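## Gripper dropouts on the towel task: what we found

In June we pulled 27 recordings from the towel-hanging set after the right gripper's jaw signal was found to be flat for part of each one. The operator's hand was closing and the cloth was being held, but the log showed the jaws fully open. A policy trained on those files would learn to carry a towel without gripping it. Two of the files had already gone into a training run at Jargate before the fault was caught. That run has been discarded.

The fault was first reported as a software problem. The symptoms pointed that way: the position stream from the same gripper stayed clean, the timestamps were in order, and the recorder raised no error. When the jaw reading is lost, the Menum recorder repeats the last good value until a new one arrives. If the last good value was "open," the file says "open" for as long as the gap lasts. We spent most of two afternoons on the recorder before anyone looked at the wiring.

Hamidreza Ghaffari found the cause by plotting the dropouts against gripper height. Nearly all of them began while the right gripper was being lifted to bring the towel over the back of the rack, and they cleared when the hand came down again. The longest gap was 207 samples. With the gripper held still at table level, he could not produce a single one.

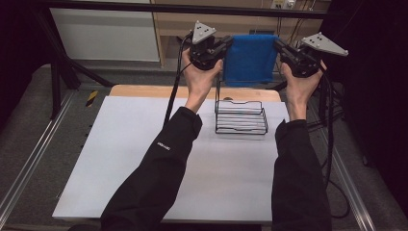

The cable carries the jaw signal and the position signal on separate conductors. At full lift it pulls on the connector at the base of the grip. On the right unit the strain relief had worked loose, so the load went into the solder joints, and the jaw conductor had cracked at the pin. It made contact when slack and opened under tension. The left unit was opened as well. Its joints were sound, but the strain relief screw took half a turn.

Repair and changes:

- The right connector was replaced and the cable re-terminated with an extra 20 cm of slack.
- Both strain relief screws now have thread lock. Check them at the start of each shift.
- The recorder no longer holds the last value. A missing jaw reading is written as missing, and a tone sounds after five in a row.
- If you hear the tone, set the towel down, lower both grippers, and stop the recording. Do not finish the attempt. Mark the file as faulted and tell the shift lead.

The last point needs some emphasis. Several operators noticed the right grip "feeling odd" or saw the indicator flicker in the weeks before the report, and kept going because the towel ended up on the rack. A completed task does not mean a usable file. Write down anything intermittent, including faults that clear by themselves.

The Craddock site uses the same grippers with a longer cable run and has been asked to inspect theirs. Venell, who supply the connectors, have the failed part and are checking whether the strain relief was under-torqued at assembly or loosened in use. We have no answer from them yet.

The 27 files are in the quarantine folder. They will be re-recorded and will not be patched, as the true jaw position cannot be recovered from the position stream. Questions about the new missing-value format go to Hamidreza.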